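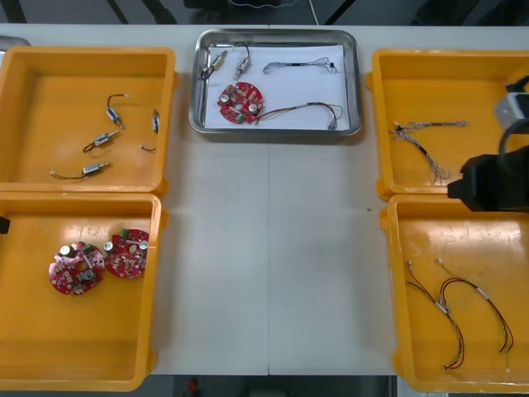 Oficina Aberta Juvau · Núcleo de Manutenção e Bancada

Ventilador de mesa Nalico, modelo de 16 polegadas: vale o que pedem?

Por Nayara Prado, fevereiro de 2022

Comprei o Nalico em julho, fora de época, achando que ia pagar menos. Paguei 275 reais e depois vi o mesmo preço em pleno verão, então a esperteza não rendeu nada. A caixa promete "silêncio absoluto", coisa que ventilador nenhum entrega, e "vento de brisa natural", que até agora não sei o que quer dizer. Vento é vento.

A montagem vem explicada num folheto com desenhos minúsculos. A grade traseira prende com uma porca de plástico de rosca invertida, detalhe que o folheto menciona numa letra que precisei ler com o celular na função de lupa. Quem forçar para o lado errado espana a porca. A hélice encaixa bem no eixo, sem folga, e isso eu elogio sem reservas. Já as presilhas da grade são moles e uma delas perdeu a pressão na segunda limpeza. Hoje está segura com uma abraçadeira de nylon.

Na velocidade 1 o ruído é aceitável, dá para dormir. Na 2 já aparece um zumbido grave, constante, que algumas pessoas aqui do núcleo juram não ouvir. Eu ouço. Na 3 ele venta de verdade, chega ao outro lado da sala, e o volume da televisão tem que subir. O fabricante não informa decibéis em lugar nenhum do manual, e eu desconfio sempre de quem anuncia silêncio sem dar número.

A oscilação é o ponto fraco. O pino que trava e solta o movimento fica em cima da carcaça e exige força demais para o tamanho da base, de modo que o aparelho inteiro inclina quando se puxa. Com cerca de 16 semanas de uso começou um estalo no fim do curso, sempre do lado direito. Abri, limpei e pus um pouco de graxa branca na caixinha de engrenagens. O estalo sumiu por uns dias e voltou mais baixo. Desisti de procurar.

Limpeza: a grade da frente sai fácil, a de trás não. Poeira fina se acumula justamente na de trás, perto do motor. Os parafusos da carcaça são Phillips comuns, ponto a favor, e o cabo de força entra por um prensa-cabo decente. O capacitor é acessível e de valor comum, qualquer loja de bairro tem. A garantia é de 2 anos no anúncio, mas o certificado dentro da caixa exclui "peças plásticas móveis". Num ventilador, isso abrange a hélice e boa parte do que costuma quebrar. Escrevi para o atendimento perguntando e recebi um texto pronto com o link do manual.

Comparei com um Gruneo do mesmo tamanho, emprestado, mais velho e bem mais feio. O Gruneo venta menos na máxima, mas a base é pesada e não anda em cima da mesa. O zumbido dele é mais agudo, questão de gosto. Se os dois estivessem na loja pelo mesmo preço, eu levaria o Gruneo e aguentaria a cor.

Para quem serve o Nalico: sala grande, gente que dorme com qualquer barulho, chão ou móvel bem firme. Para quarto pequeno eu procuraria outro. E se aparecer por menos de 200, aí converso de novo.

Nota: 6 de 10. Tirei meio ponto pelo folheto.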